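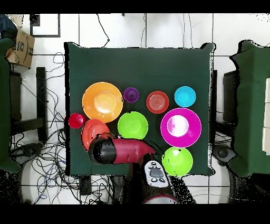 Driltolau, October 27, 2020

The case against colored plastic tableware is usually made on taste. I would rather make the case for it on handling, where the evidence is easier to come by.

A mixed set on a dark green cloth sorts itself. The large orange plate and the large magenta one are found at a glance, and a small purple cup does not get lost beside them. White stoneware on a white cloth offers no such help. The person clearing has to look for rims and shadows, and the person setting has to check every place twice.

In August I went through the inventory of the dining hall I manage, 442 pieces, and compared our breakage log with the one Sanaa Ghoneim keeps for the ceramic service upstairs. We had retired 3 pieces, all for scratches. Her list ran to two pages. Price is a separate matter, but 500 plastic bowls also weigh less on a cart, and our carts are old.

There are real objections. Plastic stains, and glossy plastic throws back overhead light; a plate can show a white patch in the middle that hides a smear of sauce. Washing staff should tilt each plate before stacking it. Iddrisu Arthur argues that color invites disorder, and on this he has a point. Bowls and cups of different diameters do not nest, so they spread out over the table until one is sitting over the edge. A small cup in that position will be on the floor by the end of the meal.

The remedy is a setting rule — a hand's width of bare cloth between any dish and the border of the table. Square tables make this simple to check from one corner. Ten dishes is a fair load for a small one, and past that I would move the cups to a tray.

I would also stop buying by the assorted case. Two lime green bowls can be put down as a pair. One bowl each in cyan and red-orange leaves two guests comparing.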